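The Museum of Cables I Will Not Throw Away

There is a drawer in our flat that doesn't open all the way. It opens far enough to get a hand in, and far enough for the hand to be bitten by something with prongs, and then it stops. For most of the years we have lived here I have called this a fault in the drawer.

One Tuesday in September I took it out altogether, which meant lying on the kitchen floor with a torch in my mouth and pushing from underneath. What came out was a block. I don't know how else to put it. It kept the shape of the drawer for a second or two, like a jelly, and then it slid apart across the lino and I saw that I owned 92 cables.

I counted them because I had told my partner there were "maybe a dozen". I have since been reminded of this figure at mealtimes.

It's not that I am an untidy person. I alphabetise spices. But a cable is different, a cable has potential. Throw away a jar of old cumin and nothing happens to you. Throw away a lead with a strange flat plug on one end and by the weekend you will find the thing it belonged to, in a shoebox, with all the photographs from your cousin's wedding on it. This has happened to me precisely never, but I live in fear of it.

So I sorted them. First pile: cables I could name. Kettle leads (how do we have so many kettle leads, we have had one kettle), the fat grey ones for printers, aerial leads, the phone chargers of every phone I have ever dropped in a sink. Second pile: cables I could describe but not name. Third pile: the Wolleck.

The Wolleck deserves its own paragraph. It is a power brick the size of a decent sandwich, it says WOLLECK on it in raised letters, and neither of us has any memory of owning a Wolleck anything. It hums. We plugged it in, with nothing on the other end, and stood back, and it hummed like a fridge in a holiday cottage. It has gone in the "keep" pile. I can't explain that and I'm not going to try.

After the sorting I did what everybody does, and looked up how to store the survivors. People have very firm views on this. There are those who put each one in a freezer bag with a label, and those who use the tubes from the middle of toilet rolls, and I have now read a thread with 304 replies about whether you should ever, under any provocation, wrap a cable round your elbow. You should not. It puts a twist in on every turn, and eventually the cable goes wiry and sullen and won't lie flat again. The proper way is over-under: one loop the ordinary way, the next one flipped backwards through your fingers, and so on until you run out of cable or patience. Stagehands can do it while talking to you about something else. I did it on the sofa with my tongue out.

The first 2 came out beautifully. The third had a knot in it that hadn't been there when I picked it up. By the tenth I had found a rhythm, and by the twentieth I had started noticing other people's cables, in shops and on trains, and silently marking them out of ten.
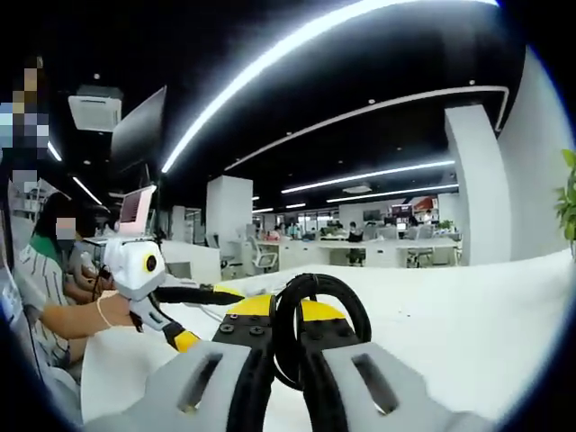 A black cable, coiled. I'd give the loop a seven.

The real trouble came with the getting rid. The council tip takes cables, in a cage next to the dead toasters, and I drove there with a carrier bag full and a light heart. In the queue I started going through the bag. I only meant to check. By the time I reached the front I had rescued the long white one, a headphone extension, and something with a round end I felt sorry for. The man in the hi-vis watched me put them in my coat pockets and said nothing at all, and I thought that was decent of him.

On the way home I stopped at Hoàng for a coffee and a bun, because I had been to the tip and I think that should be marked. They keep the charger for the card machine on a hook by the till, neatly looped, with a bit of red ribbon round it. One hook. One charger. I looked at it for so long that I was asked if everything was all right.

Anyway, the drawer now opens. It holds 31 cables, the batteries, a candle, and the takeaway menu from the place that shut. The Wolleck wouldn't fit, so it lives on top of the fridge, and I have ordered a pack of 90 velcro ties, which came on a reel and will need somewhere to go.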